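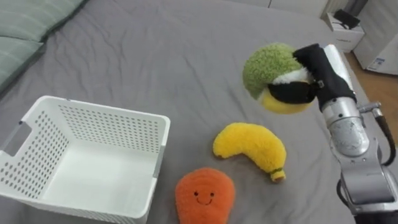 Soft-object test: the hand holding the green, white and yellow plush over the bed, storage basket at left.

Skosis Lunance hand, long-term review

The Lunance is a multi-finger end effector sold by Skosis as a retrofit for light research and service arms. It ships with fabric finger covers, a mounting bracket, a control box and a licence for the Ultance grasp software. We bought ours at list price through Hallgrímsson, the distributor, and have run it for 18 weeks. This review covers the hand and the software. The arm is a separate purchase and is only mentioned where it affects the result.

Installation

Mechanical fitting is straightforward. The bracket bolts to the wrist flange and the hand seats on two dowels. Our first bracket had a burr in one dowel hole, which held the hand slightly proud of the flange. Hallgrímsson sent a replacement and did not ask for the old part back.

The cable is the weak point of the hardware. It runs outside the arm, and the supplied clips are too stiff to follow the wrist through its full rotation. We replaced them with hook-and-loop ties and left a service loop at the elbow. Anyone mounting the hand on an arm with internal routing should check the connector diameter first. It did not fit through our wrist bore.

Software set-up took most of an afternoon. The Ultance installer requires a specific driver version and does not check for it. If the version is wrong, the hand homes normally and then ignores grasp commands, with no entry in the log. The manual mentions this in an appendix.

Test conditions

We test domestic tidying: pick an item off a bed, carry it, release it into an open container. The bed is made up with a plain grey sheet. The items are plush toys, among them a banana and an orange one with a stitched smile, and the container is a perforated white plastic basket. Plush is a demanding category for this class of hand. It deforms under load, the pile hides the true surface, and the sheet tends to come up with it.

Grip

The fabric covers are the best feature of the product. They take hold of fuzzy material at a low force setting, and the toy stays put during transport at normal arm speed. We used the second of the 10 force levels for nearly everything. Higher levels gained us nothing on plush and slowed the release.

Round items are handled well. A finger wraps over the front and the load stays close to the palm. Curved, elongated items are less consistent. The planner likes to grasp at the centroid, and on a crescent shape that point can sit near the inside edge. The hand then closes on a small amount of material and the item swings. Setting the grasp axis manually fixes it, at the cost of another line of configuration per object.

Picking up the sheet is still a problem. With the default approach depth the fingertips press into the mattress and collect a fold of fabric. Raising the depth offset by 3 mm cured most cases on our bed. A softer mattress would need its own value.

Release

Release is slower than it should be. The covers cling to pile, and the hand opens for around 2 seconds before the software reports the item as dropped. There is no parameter for this delay. We asked Skosis and were told it is under consideration.

Wear and upkeep

The covers pick up lint and need a regular pass with a lint roller. They come off without tools and can be hand washed, but must be air dried, so a spare set is worth having. Ours have gone shiny at the tips without any measurable loss of grip. The finger joints have developed no play. Fan noise from the control box is noticeable in a small room.

Support

Hallgrímsson answers email promptly and knows the hardware. Questions about Ultance are forwarded to Skosis and take longer. The last firmware release dates from December and did not change grasp behaviour.

Assessment

Recommended for soft-goods handling where cycle time is not critical. Not recommended for rigid or polished items, where the fabric slips and a rubber-tipped gripper costs less. Budget for spare covers and new cable clips.

Reviewed on firmware as supplied by the distributor, 22 May 2019.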